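Course Handout: Demonstration Visit to the Urville Laboratory
Monday, June 8, 2026

Students enrolled in Introduction to Automation will attend a demonstration of two-arm handling at the Urville Laboratory, Room 222. The session will be led by Kjell Holmgren, with Åsmund Ljungberg available for questions at the workstation. Please read Chapter 8 before the visit.

The subject of the demonstration is carton folding. Cardboard flexes under load, and a flap lifted on one side tends to pull the rest of the sheet with it. Two arms can share the task - one holding, one folding - provided that their motions are planned together.
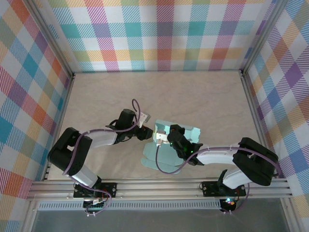
Figure 1. Two rail-mounted arms at work over an unfolded light-blue box template.

During the session, students should record the order in which the flaps are handled and note any point at which one arm must wait for the other. Sketches are acceptable.

Visitors are to remain behind the marked line while the arms are powered. A written report, worth 20 points, is to be submitted to the department office before the next class meeting.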